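Sorting a Mixed Parts Bin

Empty the bin completely before you start. Sweep out grit with a dry brush and check the floor for burrs. Scratches and pale abrasions are normal wear – deep gouges should be filed smooth.

Group items by shape first, then by material. Long pieces go in along a side wall, lengthwise. Small blocks and packages go in next, spaced so that each can be lifted without moving another.

Soft items such as mesh scrubbers catch on toothed edges. Leave a gap between them and any comb-like part.

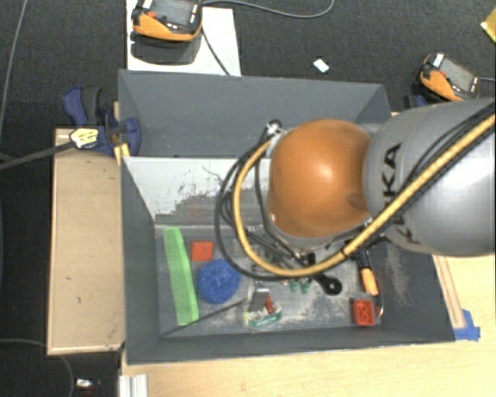 Keep the total load under 24 items. Label the bin on the outside and log the contents on the Brastham sheet, column 8.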